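Zerov G2 Two-Finger Gripper: Setup and Service

Product page, revision 2024-06-03

The Zerov G2 is an electric parallel gripper for light tabletop arms. It ships with two soft molded fingers, a housing with an integral drive, a wrist camera bracket, and one cable for power and data. The notes below apply to the G2 mounted on an Ulstead bench arm. Users of the older G1 should refer to the G1 sheet, as the finger screws are different.

Mounting

Power down the arm before connecting the cable. Seat the housing on the flange with the index pin toward the camera bracket and tighten the four flange screws in a cross pattern. Route the cable through the clip on the forearm and leave enough slack for a full turn of the wrist. A cable that pulls tight at the end of travel will work the connector loose.

Finger installation

Fingers are replaced as a pair. Open the gripper fully, release the retaining screw at the root of each finger, and draw the finger straight out. Wipe the socket with a dry cloth. Push the new finger in until it meets the stop, then tighten the screw by hand and add a quarter turn. Do not use thread locker on the finger screws.

After any finger change, run Home from the service menu. The drive closes the fingers, records the contact position, and opens again. If the recorded position differs from the previous value by more than 2 mm, remove the fingers and check the sockets for debris.

Camera check

Jog the wrist low over the bench at working speed and review the camera view. A finger should enter from the same side of the view throughout the move. Smearing of the near finger and the bench grain is normal during fast travel and does not call for refocusing. Judge focus with the arm stopped.

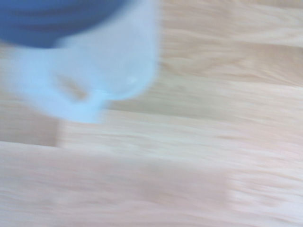
Han wrote in to say that the view on one arm kept drifting a little after every finger change, and that tightening the bracket screws before running Home cured it. We have since moved the bracket check ahead of homing in the printed sheet. The order is now bracket, fingers, Home, camera.

Routine care

Clean the fingers with a damp cloth and mild soap. Solvents cloud the plastic and make it brittle. Inspect the root of each finger for cracks every 900 operating hours, and replace the pair if a crack is found in either one. The drive is sealed and takes no grease.

Faults

Gripper does not home: check for an object between the fingers, then reseat the cable. If homing fails 3 times in a row, the drive locks until power is cycled.

Fingers close unevenly: loosen both finger screws, push the fingers to the stop, and retighten.

Camera view drops out when the wrist turns: inspect the cable at the forearm clip.

Spare parts

Finger pair with screws, camera bracket, and cable are stocked by Bisus. Housings are exchanged as complete units. Include the serial number from the flange side of the housing with every order.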